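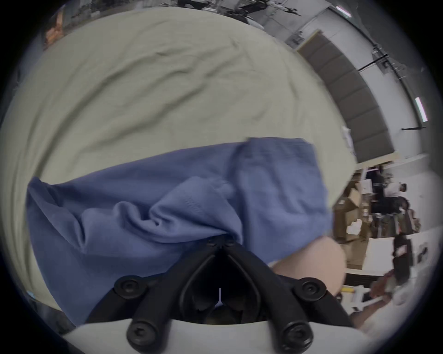
Sunday, January 28, 2024
By Zubaida Khattak

Fold on the bed. The ironing board is too narrow, the floor has the dog on it, and a bed at least forces you to finish before midnight.

Pull the sheet flat first, or you'll be pressing its wrinkles into everything else. Then find the seams. A crumpled shirt will lie to you about which way up it is, but a side seam can't. Hold one end still, draw the other away from it, and smooth from the middle outwards with the side of your hand.

Hems go together, sleeves go in, and the whole lot folds in 3. Anything that still looks like a dropped napkin goes at the bottom of the pile, where I keep most of my work.

Socks are in March, when I've calmed down.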